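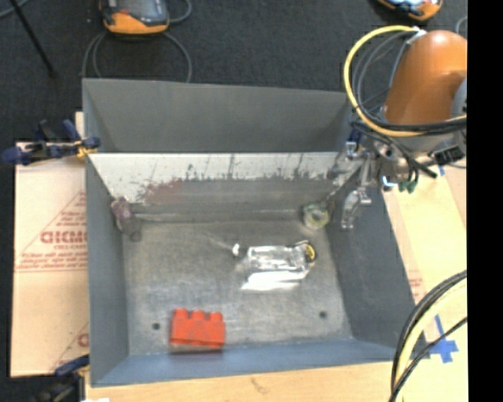

**Yufang Gu**, Garden Supplies Lead, Bullament

## Setting Up Your Votel Drip Kit for the Off-Season (and Getting It Ready for Spring)

So you've got the kit out of its box, or you've had one in the beds all summer and now the nights are getting cold. Either way, you're in the right section. I've set up more of these than I can remember, at the shop and in my own backyard, and I still read through my own notes every November, so please don't feel silly for needing a list!

If you haven't mounted the timer yet, do that first (it's the section before this one) and come back. You'll want an old towel, a bucket, the little plastic pick that came taped to the filter, and a dry afternoon. You don't need any wrenches. Everything on the Votel is meant to be hand-tight, and that goes for the faucet end too.

### Part A: Shutting down for winter

1. Turn the water off at the faucet. If you have an indoor shutoff for that line, turn that off too, then leave the outdoor faucet open.
2. Set the timer dial to MANUAL and press the button once. The valve opens and lets the pressure out. You'll hear a bit of a hiss.
3. Unscrew the timer from the faucet, holding the bucket underneath. There's always more water in there than I expect.
4. Take out both batteries. Please don't skip this one! Leaking batteries have ruined more timers than frost has, at least among the ones people bring back to me.
5. Unscrew the filter cup (it turns counterclockwise) and slide out the mesh. Rinse it under the tap and use the pick on anything stuck in the corners.
6. Pull the end caps off every drip line and lift each line from the faucet end, walking toward the cap end, so the water runs out ahead of you.
7. Leave the caps off until the lines stop dripping. I go have a cup of tea.
8. Put the caps back on loosely and coil the lines in wide loops, bigger than a dinner plate. Tight loops leave kinks, and a kinked line never waters evenly again.
9. Bring the timer, the filter and the pressure reducer indoors. The lines themselves can stay in the shed.

> **Caution:** Don't blow out the lines with an air compressor. The emitters are pushed in by hand and they will come flying out. I've done it, and I was finding emitters in the hostas until June.

> **Note:** If your beds are heavily mulched, you can leave the lines in the ground. Drain them as in steps 6 and 7, put the caps back on, and mark the ends with a stake so you don't put a fork through one.

### Part B: A quick check before you store it

I like to do this while everything's still spread out on the grass. It saves a trip to the shop in spring, when everybody wants the same part.

1. Run your hand along each line and feel for splits or soft spots. Cut out the bad piece and join the ends with a straight connector (part 204 in the spares bag).
2. Look at each emitter. White crust is just minerals. Drop the emitter in a jar of plain vinegar overnight and rinse it well.
3. Check the rubber washer inside the faucet fitting. If it's flat or cracked, toss it. There are 2 spares in the bag.
4. Write down anything you're short of and tuck the note in with the timer. Future you will be so pleased.

> **Note:** Gophers and squirrels love to chew the thin feeder tubing. Lolik makes a tougher version that fits the same barbs, and I switched my back beds over to it last year. It's stiffer, so warm the ends in a mug of hot water before you push them on.

### Part C: Starting up again in spring

Wait until you're past your last hard frost. I know it's tempting to start early!

1. Lay the lines out in the sun for an hour so they soften up.
2. Screw on the parts in this order, starting from the faucet: timer, filter, pressure reducer, then the main line.
3. Take off all the end caps and run the water for a few minutes, until it comes out clear.
4. Turn the water off, push the caps on firmly, and turn it back on.
5. Walk the lines and look at every emitter. You want steady drips. A spray means it isn't seated, so push it in until it clicks.
6. Put in fresh batteries and set the clock before you set the program. If you do it the other way around, the timer forgets the program and you get to do it twice.

For vegetable beds I start with 17 minutes every other morning at 6 a.m. and adjust from there. Poke a finger in the soil an hour later, and if it's dry past your second knuckle, add a few minutes. Clay soil wants shorter runs with a rest in between.

> **Caution:** If you use the Tang feeder bottle for liquid fertilizer, connect it after the filter, and always run plain water through when you're done. Fish emulsion left sitting in a warm line smells exactly as bad as you'd think, and it clogs the emitters too.

If one bed stays dry after all that, check that its little shutoff tap is open (the handle should line up with the tubing) and then go on to the troubleshooting section.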